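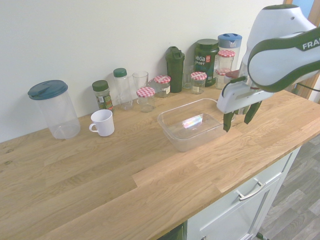

Counter bench, jar task, start pose for a demo with the clear box out in front.

Ticket: Demos drift at the end of the reach when taught by hand, fine by remote
Project: Plodora
Site: Nostham kitchen bench
Status: Resolved, leaving open for comments until the new set is trained
Opened: July 24, 2019

What we are trying to do

Teach the arm to pick a gingham-lidded jar from the row by the wall and set it down in the clear plastic box. We record demos two ways: by hand (grab the wrist, push the guide button, walk the arm through it) and by remote, with the Stanciu handset. Both kinds go through Ruvum, our recorder, and end up in the same training folder.

What goes wrong

Hand-guided demos replay beautifully until the last part of the reach. Then the fingers come down short of the jar, toward the front of the counter. On a bad one they close on air. Remote demos of the same pick, same jar, same start pose, replay right on the lid every single time. I love this kind of bug, it is so clean!

Replay error at the grasp point:
By remote: 2 mm
By hand: 19 mm

Steps to reproduce

1. Home the arm, fingers down, just to the right of the box.
2. Start a recording in hand-guide mode.
3. Walk the gripper to the gingham jar that sits closest to the front of the row. Close, lift, carry to the box, open.
4. Stop, put the jar back on its mark, home the arm.
5. Replay at full speed and watch the approach.

Log, first session

Checked the gripper offset in the config first. It matches the fingers we have on. If it were wrong the remote demos would miss too, so I should have skipped this one.

Re-ran the base calibration. No change at all.

Wondered about the clear stuff. There is a lot of see-through plastic and glass on this counter - the pitcher, the bottle with the green cap, the drinking glasses, the box itself - and the box throws a little rainbow on its own floor. The tracking camera has been fooled by less. But replay does not use the camera, it only plays back joint positions, so the rainbow is innocent. I moved the box a hand's width to the left anyway and recorded again. Same miss.

Replayed at quarter speed. Still short, by the same amount. So it isn't the controller lagging behind on fast moves.

Log, second session

Swapped who was guiding. The second person got a smaller miss, but in the same direction. Now we are getting somewhere! The direction is always back toward whoever is holding the wrist.

Asked them to let go of the arm at the grasp point, with the guide button still latched. The arm stayed put. Recorded that way, the replay was noticeably closer. So the trouble comes in while a hand is on the arm, and pulling.

Opened one demo in the Ruvum viewer and put the two position streams on top of each other, commanded and measured. In remote mode they lie right on each other. In hand-guide mode they separate as soon as someone leans on the wrist, and the gap gets wider the farther out the arm goes. Had a look at which one we save. We save commanded. In both modes.

Cause

In hand-guide mode the commanded position is only the controller's running guess at where the person wants to go. It gets updated slowly and it trails the real arm. Over a short reach you would never notice. The jar row is up against the wall, which means a long reach and a firm push to get there, and the saved path stops short while the real gripper is sitting neatly over the lid. With the handset there is no one pushing, and commanded and measured are as good as the same thing.

Fix

Ruvum recorder settings, hand-guide profile:

position_source: measured
sample_rate_hz: 500
smoothing: light

The remote profile stays on commanded. Smoothing is needed with measured, otherwise every little tremble of the guiding hand ends up in the replay and the fingers buzz on the way in. Don't go to heavy, it rounds off the dip down to the lid and you clip the neighbor.

Replay error by hand after the change: 2 mm. Same as remote. Did a small dance.

What to do with the old demos

37 hand-guided demos were saved with the wrong stream. They can be rescued, and I'm really happy about this one: the raw files hold both streams, we just exported the wrong one. Run the export again with the new profile and replace the files in the training folder. Please don't mix old and new exports in one folder, the policy will average them and land halfway between the jar and the edge of the counter. Remote demos don't need touching.

Tips for people teaching by hand

Hold the wrist from the side and keep your fingers off the gripper. Pause for a breath above the lid before going down. Come in from the front of the counter and stay low, and go easy near the green tub (the vega one), it has gingham jars standing close by and is easy to nudge with an elbow. When you carry over to the box, lift higher than feels necessary. The walls are hard to see from the side and we have bumped them more than once.

If you can't get a smooth push on the jars farthest to the left, switch to the handset for those. A training set with both kinds in it is fine now, and I think the mix will even help.

Still open

The recorder should warn when the two streams separate by more than a few millimeters. Filed as a request under Ruvum.

The guide button latch is stiff. Not related, but everybody mentions it.

Export of the old demos is running, will post here when the retrained policy has had its first go at the row. Can't wait to see it!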